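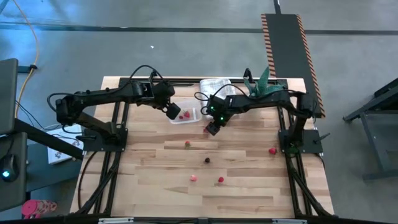 The right arm stops short on the reach and then sags, and it does it on the fruit task every time the target is towards the middle of the table. The left arm is fine. It will come down over the clear tub and hold there without a wobble. The right one goes out along the far side of the table, bends down and to the left, and the gripper ends up to the right of the tub, near one of the small strawberries. The LED on the wrist housing is green, so I don't think the wrist has lost power.

Search tickets, parts, people

Home Build log Tickets Parts Sign in

2 min read

Ticket 288
Opened by: Yasmine Samir
Opened: May 30, 2021
Project: Sirkau (two-arm table, shared workshop)
Status: closed

Setup
Both arms are on the black extrusion base with the butcher-block top. Control software is Distudov on both sides. Servos are from Sellia, same batch. Nothing has been changed on the left arm. The right arm had its shoulder servo swapped in February and worked after that, though we were only moving foam blocks then.

What I expect
Gripper goes to the point I give it and stays there for as long as the hold lasts.

What I get
It stops early. After a few seconds of hold the elbow drops slightly and the log fills with position error warnings. There were 1,109 of them in last night's run, all from the right elbow. The left arm logged none.

Tried so far
- Restarted Distudov and both controllers. No change.
- Swapped the controllers over. Fault stayed with the right arm.
- Checked the bolts on the mounting plate. All tight.
- Ran with the gripper empty. Same sag, so it isn't the load.
- Slowed the reach to half speed. It stops in the same place.

Reply from Abdelghani Mahrous
Swapping the controllers was the right test. Two things to look at next. Check the cable that arches over the top of the arm. If it goes tight before the elbow is fully out, it will hold the joint back. Then read the zero offset on the elbow and compare it with the left. Power off before you move anything by hand.

Reply from Yasmine Samir
Did both with the power off. The cable does pull, but only in the last bit of travel. I undid the tie nearest the elbow and gave it more slack. The arm now gets closer to the target but still sags on the hold.

The offset on the left elbow is 2. On the right it is 90. I never set that.

Reply from Abdelghani Mahrous
That'll be left over from the Hajji calibration file. It writes its own offset when you load it, and you would have loaded it after the shoulder swap. Clear it, put the elbow on the jig and zero it again. Save to the controller as well as to the file, or it will come back on restart.

Reply from Yasmine Samir
Cleared and zeroed on the jig, saved to both. Restarted twice and the offset reads 2 each time. The arm reaches the target and holds with no warnings in the log. I've left the cable slack as it is and put a new tie further back. Old Hajji file moved out of the config folder. Closing.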